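How to Strip an Old Office Tower Down to the Bare Board (and Get It Back Together)

Somewhere in your building there is a closet, and in the closet there is an old desktop tower with a sticky note on it that says DO NOT TOSS. The person who wrote the note has left the company. The tower has stayed.

This guide is for the day you finally take it out. I've done a lot of these, first at a repair bench in Grirkley and later for friends who discovered I could be paid in pie. The steps cover a standard business machine, the kind bought by the pallet, and they'll get you from a closed case to an empty CPU socket with everything accounted for. After that you can put in a new processor, clean the thing properly, or sell it in pieces to people like me.

Set aside an evening. An experienced person can do it in the time it takes to watch a sitcom. You are going to spend twice that looking for a screw.

What you need

A Phillips #2 screwdriver, the longer the better
A can of compressed air or a small electric blower
Isopropyl alcohol, 90 percent or higher
Coffee filters or lint-free wipes
Thermal paste, if the CPU is going back in
An egg carton
A light you can aim
Masking tape and a pen

The egg carton is for screws. I used to own a magnetic tray, and it worked so well that it followed somebody home. Eggs keep getting eaten, so I keep getting cartons. Label the cups as you go, and number them in the order you took things apart, which saves you a lot of thinking at the other end.

Before you open anything

Shut the computer down, switch off the power supply at the back if it has a switch, and pull the plug out of the wall. Then hold the power button in for 10 seconds. This drains what's left in the machine, and sometimes the fan gives a little twitch as it goes. Perfectly normal. It gets me every time anyway.

If there is anything on the hard drive that anybody might want, copy it off before you start. I know you were told there was nothing on it. I was once told the same thing by Halina Piątek, a very organized woman, and there were 200 photographs of her sister's wedding on it, in a folder called Misc.

Pick a hard table with no tablecloth. Carpet is a bad idea for two reasons: static, and the fact that carpet eats screws. Touch bare metal on the case before you put your hands inside, and again whenever you come back from wandering off.

Step 1. Lay it down and take the side off

Put the tower on its side with the removable panel facing up. On most business machines there's a latch, or a thumbscrew or two at the back edge. Slide the panel toward the rear, then lift. If it won't budge, check for a small padlock loop. If it still won't budge, check that you are working on the correct side. I have seen a grown man with an engineering degree spend a quarter of an hour prying at the side that doesn't open, and I remember it well because I was him.

Step 2. Blow it out, outdoors

Carry the open case outside and go over it with the compressed air in short bursts. Keep a finger on any fan so it doesn't spin up. Stand upwind. What comes out of an office computer after ten years is mostly carpet and sandwiches.

Step 3. Take pictures of the cables

Do this before you unplug a single thing. Get one of the whole inside, then close ones of every connector, with special attention to the tiny front panel wires. These run to the power button and the lights, and they all look alike once they're off. Masking tape flags help too. Write what the cable goes to, and write it so that a tired person can read it.

Step 4. Drives and data cables

SATA data cables have a small clip. Press it, pull straight back, and hold the connector when you pull. Pulling on the cable itself works right up until it doesn't. The power connectors to the drives have no clip and hang on by pure stubbornness, so rock them gently.

Brightly colored plastic inside a business PC usually means "you are allowed to touch this." Blue is a common choice. Squeeze the tabs on a drive caddy and the drive comes up with it, no tools needed. This was a very good idea that somebody had a long time ago, and I'd like to shake their hand.

Step 5. Expansion cards and the big power plug

Any cards come out next. There's generally a retaining bar or a screw at the back, plus a little lock at the end of the longer slot. Then unplug the main power connector from the board. It has a clip, the clip is stiff, and you'll be convinced you are about to snap the motherboard in half. Put your other hand flat on the edge of the board to steady it, squeeze the clip, and wiggle.

There's a second, smaller power plug up near the processor. People forget this one. They forget it again on the way back in, and then they write to me to say that their computer is dead.

Step 6. Heatsink off

Loosen the heatsink screws in an X pattern, a couple of turns each, until they are all free. If the paste has turned to cement, twist the heatsink gently left and right until it lets go. Don't yank. On some sockets a yank brings the processor up with it, and you'll learn a lot about bent pins in a short time.

Wipe the old paste off with alcohol and a coffee filter. It should take two filters. If it takes nine, whoever was here before you bought the economy tube and believed in value.

Step 7. Processor out

Press the small lever down, ease it out from under its catch, and let it swing up. The metal bracket will then flip open. Lift the processor straight up by its edges and put it somewhere safe. An egg cup is too small, so use the lid of the carton. 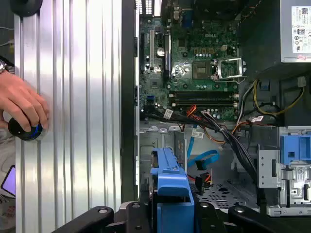
The socket with its bracket flipped up. Below it are the two memory slots, and the cables are off to the lower right, behaving as cables do.

Stop for a moment when you get to this stage. The pins in an open socket are as delicate as they look, and from now on nothing gets to hover over them: no screwdrivers, no sleeves, no coffee. If you still have the plastic cover that came with a socket or a new board, snap it on. I keep a jar of them. Valentin Hollenstein, who taught me most of this, kept a bigger jar, and would not lend.

Aim your light low and across the pins. Good ones make an even pattern, and a bent one breaks it. Tilt your head and look again from the other direction before you start blaming anything. If you do find a bent pin, a mechanical pencil with the lead taken out makes a decent straightening tool, provided you go slowly and haven't just had an espresso.

Step 8. Memory

Push the latches at the ends of the slots outward and the sticks will pop up. Note which slot each one came from. Hold them by the edges and keep your thumbs off the gold contacts, as thumbs are greasier than their owners think.

Putting it back together

Go backward through the steps, with a few extra notes.

The processor fits one way only. Find the little triangle or the notches, line them up, and lower it straight down. It should need no pressure at all. The lever, when you close it, will need quite a lot, and may make a crunching sound that takes a year off your life. The sound is fine. What matters is that the chip is sitting flat before you press.

Put a dot of thermal paste the size of a pea in the middle. This is the part of computer repair that people will fight you over in a parking lot. There are those who draw an X, those who spread it with an old credit card, and one school that does five small dots like the side of a die. I've tried them all, and the pea is the least work.

Tighten the heatsink in the same X pattern you used to loosen it. Push the memory in until both ends click. Then get both power plugs in, the big one and the one near the processor that I nagged you about in Step 5.

Before you close the side, tuck the loose cables away from the fan. In a roomy case you can tape or tie them into something respectable. In an old office tower there's no place for them to go, so settle for "out of the blades" and move on.

If it doesn't start

No lights and no fan: check the wall plug, then the switch on the power supply, then the front panel wires. Your pictures from Step 3 are about to pay off.

Fan spins, nothing on the screen: reseat the memory. Then reseat it again and push like you mean it. After that, check the small power plug.

Beeps or blinking lights: these are a code, and the manufacturer's service manual will explain it. Count carefully. Three beeps and four beeps can be very different evenings.

It starts, then shuts itself off: look at the heatsink. Either it's loose or you forgot to plug in its fan.

Complains about the date and time: the coin battery on the board is flat. A CR2032 from the drugstore will do it, and the old one pops out with a fingernail.

Is it worth the bother?

It depends on what you want. A used processor from the top of the range your board supports can cost less than a pizza – check the supported list before you buy, as some boards are picky – and with a solid state drive the machine will be fine for mail, homework, and arguing with strangers. If the asking price for parts is creeping toward 300 dollars, close the browser and go look at refurbished computers.

And if you finish with one screw left over, look under the case first. Then look in the egg carton, in the cup you were sure was empty. If it still has no home, tape it to the inside of the side panel, where the next person can worry about it.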